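Print this page | E-mail this page

Robot Learning in Practice
Handout 6: Showing a robot a task
Course tutor: Borislav Nedeljković

Read this before the October lab session. It covers the two ways of giving demonstrations that we use on this course, what gets recorded, and how your demonstrations will be marked. The maths of fitting a policy to the recordings is in Handout 7 and is not needed yet.

1. Two ways to show a task

In hand guiding, you hold the arm and move it through the task yourself. The controller cancels the weight of the arm so that it follows your hand, and the joint angles are written down as it goes. You feel the contact between the gripper and the object directly, so it suits work such as pushing a part into a slot. The drawback is that your own hands and arms end up in the camera pictures, and they will not be there when the robot works alone. Guiding two arms at once is also hard for one person.

In remote control (teleoperation), you move something else and the robot copies you. The something else may be a joystick, a hand controller, or a smaller copy of the arm called a leader. The robot that copies it is the follower. Your hands can stay out of the pictures, and one person can drive two followers. You lose most of the sense of touch, and there is a short delay between your movement and the robot's.

For the sorting and packing tasks we use remote control with two arms. For the insertion task we use hand guiding with one.

2. What is recorded

Each demonstration is called an episode. An episode holds:

- the joint angles of each arm
- the opening of each gripper
- the commands sent by the operator
- the pictures from the fixed camera and from the wrist cameras
- a text label for the task

Keep the measured joint angles and the commanded ones apart. Students often treat them as the same thing. When a gripper closes on a solid part, the command carries on to the closed position but the fingers stop at the part. The gap between the two numbers tells you that something is being held, and a policy trained on the measured values alone will tend to grip too weakly.

3. The wrist view

A wrist camera moves with the gripper, so the fingers stay in the same part of the picture while everything else shifts. This makes it good for judging the last few centimetres of a reach. It is poor for knowing where the other arm is, unless the other arm happens to be in front of it.

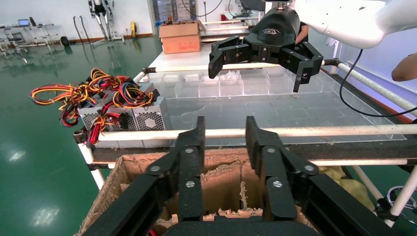 Figure 6.1. Wrist view with both fingers spread over an open cardboard box. The second arm's gripper is at the far end of the clear tray.

Notice how much of the view has little to do with the tray: floor, rails, loose wiring, people behind the table. A policy can pick up on any of it. If a box stands in the same place in every episode, the policy may steer by the box and fail when the box is moved. Shift the things on the table between episodes, within the limits given on the task sheet.

Clear plastic needs extra care. Reflections in a clear tray change as the camera moves, and the edges of small compartments can be hard to pick out. Approach slowly and from above, and let the gripper settle before you lower it.

4. Giving a good demonstration

Start every episode from the home position. Move at a steady pace, and do not stop to think with the arm in mid-air. Long pauses teach the policy to pause, and it may then never start again. Plan the whole movement first, then record it.

Use one method for the whole set. If you pick a part up by its short side in one episode and its long side in the next, the policy may aim for something in between and miss both. If two of you are sharing the work, agree on the grasp before starting.

A few recoveries are useful. If a part slips, pick it up again and finish. If you hit the table or drop the part on the floor, stop the episode and mark it as failed. Failed episodes are kept in a separate folder and should not be deleted.

5. Size of the set

Each pair records 80 episodes of the sorting task. These are added to the 700 from earlier years, and the combined set is used for training in the second half of term. Before uploading, play back every episode at double speed and check that all camera streams start together. An episode that runs past 900 time steps will be rejected by the upload script. It can be recorded again.

6. Marking

Marks are given for consistency of method, correct labels and a complete log. Speed is not marked. The log should be one page, handed in at room 301 before the training session.

Questions to think about before the lab

Why might a policy trained on hand-guided episodes do worse with its fixed camera than with its wrist camera?

What would change in your recordings if the delay between leader and follower doubled?

Print this page | E-mail this page

Related items
Handout 5: Grippers and grasp types
Handout 7: Behaviour cloning
Lab sheet: Setting up leader and follower arms
Lab sheet: Checking camera timing
Reading list for the second half of term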